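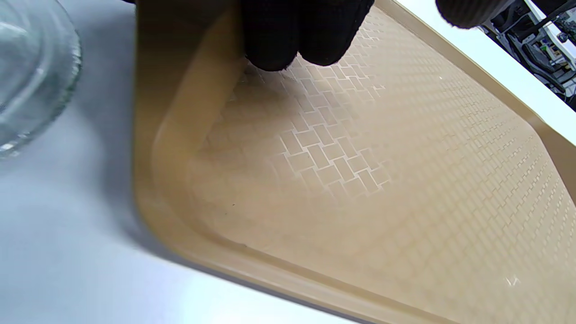 By a second-year student, Materials Handling and Workplace Practice
Project report, submitted April
Workshop partner: Brotcombe

Does a textured tray make sweeping up harder?

The project started with a claim in the Skornia catalogue, which says the moulded floor of its shallow work tray "holds small parts where you put them and releases them when you don't". I had my doubts about both halves of that sentence. A surface can grip a pellet or let it go, and I couldn't see how a bit of beige plastic was meant to know the difference.

The tray is tan, with rounded corners and a raised rim. Its floor has a relief pattern of little rectangles set in a herringbone or basketweave, with fine lines between the blocks. Those lines were my main worry. Anyone who has tried to get rice out of a tiled benchtop will know why. There are faint white scratches on the floor too, and I can't say whether they matter.

What I set out to test

The Brotcombe workshop wanted to know if a tray with a pattern takes longer to clear than a smooth one. They use trays to catch spilled granules at the weighing bench. Their current smooth trays come from Terkon, and the supervisor's view was that pellets skate all over them. The Buckley guide, which we had as set reading, recommends textured floors for this sort of work but gives no measurements, so I didn't give it much weight.

I used small white plastic pellets, close to a grain of rice in size. I counted one batch by hand, which I don't recommend, and got 2,558. After that I went by weight and matched each later batch to the first.

Method

The tray was put down on a flat surface and the batch tipped in from a cup. The person sweeping wore gloves, as the workshop requires. They then brushed the pellets towards one corner and out into a tub. We ran 5 trials on each tray, with the same brush, and stopped the clock when the sweeper was satisfied the tray was clear. I know that's a soft finishing line. I tried using a strict one (not a single pellet left) and gave up, as the last few strays took so long that they swamped everything else.

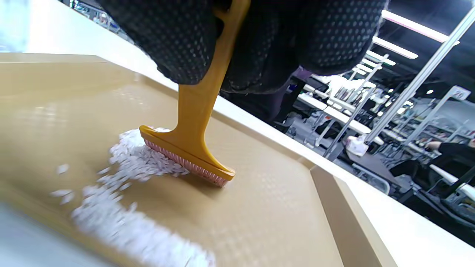
The brush had more to do with the results than I'd allowed for. It has a yellow T-shaped body and short pink bristles, tightly packed, and it pushes a heap along well enough if the head is kept flat. Lean on it and pellets flick out sideways. My first two runs were poor for this reason and I've left them in, though it would have been easy to call them practice.

Results

The textured tray took longer in 3 of the 5 pairs of trials. In the other two the smooth tray was slower, both times after pellets went over the rim and had to be picked up off the bench. The biggest gap between the two trays in any pair was 40 seconds, and that was one of the overspills.

I don't think this supports the catalogue. It doesn't support me either. I expected the grooves to trap pellets, and a few did sit in them after the first pass, but a second pass along the pattern usually shifted them. Going across it was worse. Nobody at Skornia mentions direction, and a user would have to work that out alone.

Problems with the project

The same person swept every trial, so they got better as the afternoon went on, and the smooth tray always came second in the pair. I should have swapped the order. Five pairs is also a small number to be drawing anything from. The pellets were clean and new, where the workshop's are often dusty, and dust in the grooves could change the whole result.

Recommendation

Brotcombe shouldn't replace its trays on the strength of this report. If the workshop already has a textured one, sweep along the pattern, keep the brush flat and don't fill the tray near the rim. A repeat with dusty pellets and a different sweeper would be worth doing before any money is spent.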